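Home | Back Issues | Members' Corner | Swap Table | Contact

From the Members' Corner: rope, a screen and a very tired table

Well, February has been a funny old month at our end of the newsletter. I was supposed to be giving you the second half of my piece on the Jimalov braids, and I promise that's still coming, but I've got side-tracked by clearing out the back room (again!) and I thought I'd tell you about that instead, as several of you have been asking what on earth I keep in there.

The short version is cord. The longer version is that I started buying ends of rope when I was first learning knots from Ingeborg Haberkorn, who ran the evening class above the Praston hardware shop, and I've never properly stopped. Ingeborg had very firm views about cord. She wouldn't let us touch anything shiny for the whole of the first year. We had jute, and then we had more jute, and if you were good you got to have a go with hemp. I moaned about it at the time but I still think she was right, and whenever somebody new comes along on a class evening and pulls out a lovely slippery satin cord I hear her tutting in my ear.

Anyway. I had a proper sort-out, and what I found was that nearly everything I own had been put away in the wrong place by me. There was a bag of curtain rings in with the scissors. There were 22 balls of cotton string in the bottom of the wardrobe, and I'd bought two more in January thinking I'd run out. I'd like to say I'll be using them for the summer plant hangers but we all know how that goes.

The table needed sorting as well. It's had a rough life, first as a pasting table and then as the place where my brother mended clocks, and the top is so scarred that fine threads used to snag on it every time I turned round. Last year I gave in and covered it with a piece of teal-blue carpet, and I'm so pleased with it I've become a bit of a bore on the subject. Cord doesn't slide about. Beads don't roll off on to the floor. You can pin straight into it in a pinch (I know, I know, I should use the board). It does hold on to every bit of fluff you drop, so I go over it with a stiff brush when I remember, and with sticky tape when I've got people coming.

Behind it I've got the folding screen, the woven one in beige and tan with the light brown wooden posts. I got that from Heitmann's when they were closing down and had it tied to the roof of the car all the way home, doing thirty the whole way with a queue behind me. It hides the shelves, which is a kindness to everybody, and it gives you something plain and quiet to look at while you work. If you do a lot of knotting you'll know what I mean about resting your eyes! Busy wallpaper behind a busy pattern and I'm lost by the third row.

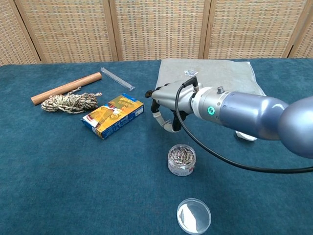 Now, dowels. I've had more letters about dowels than about anything else I've written here, which surprised me. The question is always the same, do you need to buy the proper ones, and my answer is still no. Anything smooth and straight will do for a small hanging. Old rolling pins are wonderful if you take the handles off, broom handles are fine, and I've used a bit of curtain pole before now. What you're after is a surface that won't catch. Run your hand along it, and then run an old pair of tights along it, because the tights will find the splinters that your hand misses. A light rub with fine paper and you're away. I don't varnish mine. I did once, and the cord squeaked on it all evening and set my teeth on edge.

For thickness, go by the rope. A skinny stick with fat rope wrapped round it looks mean, and it'll bow in the middle once you've got any weight on. Hold the two side by side before you cut anything, that's all I ever do.

The mottled rope I'm so fond of at the moment, with the cream and tan and brown and dark green all running through it, wants something plain to hang from. I tried it on a painted stick first and it looked like a jumble sale. Pale wood is much kinder to it. I'd also say keep your knots simple with a rope like that, as the colours are doing all the work and anything fancy just disappears. Square knots, a bit of a gathering knot at the top, leave the ends loose and long. I spent a whole evening on a leaf pattern and you couldn't see a single leaf when I'd finished. My husband asked if it was a beard.

A few of you wanted to know how I keep short lengths from turning into a bird's nest. I coil them round my hand, loosely, then wrap the tail round the middle a couple of times and tuck it. Don't pull it tight or it'll come out kinked, and you'll be cursing it for weeks. Ends get a twist of thread if they're the fraying sort. I used to put a dab of glue on but it goes hard and then you can't get it through a bead, so I've given that up.

And please do save your long clear plastic sleeves! The thin ones that things come in, you know the sort. They're perfect for cut lengths, you can see the colour without opening anything, and you can slip a bit of card inside with the name and how much is left. I've got a drawer full. If you've got more than you can use, bring them along to the swap table and I'll find them a home.

While we're on swaps, I've put aside a box of oddments for anyone starting out. There's some of the Graliner cotton in there (the thick one, natural, a bit grubby on the outside but it washes up), and a few wooden rings, and a pattern leaflet or two with tea on them. First come, first served. I've also got 200 small wooden beads I bought for a curtain that never happened, and they can go to anyone who'll promise to make the curtain.

My big treat this month was a little knotting book from 1903 that turned up in a box of old sewing patterns. The drawings are lovely and the instructions are dreadful. It tells you to "proceed as before" on nearly every page, and half the time there isn't a before. I've been working through the chapter on fringes with a lot of muttering, and I've managed one that I'm happy with, a double row with a little crossed bit in between. I'll write it out in ordinary English for the next issue if there's room, along with the rest of the Jimalov piece.

Class evenings carry on as usual, seven o'clock, kettle on from half past six. Bring a cushion if you're fussy about chairs, and your own scissors please, as mine have gone blunt again and I'm waiting for them to come back from sharpening. We're doing wall hangings until Easter and then we'll have a vote on what comes next. I'm hoping for bags. If you haven't got any cord, don't go out and buy some specially, come and have a rummage first. There are those 22 balls of string, for a start.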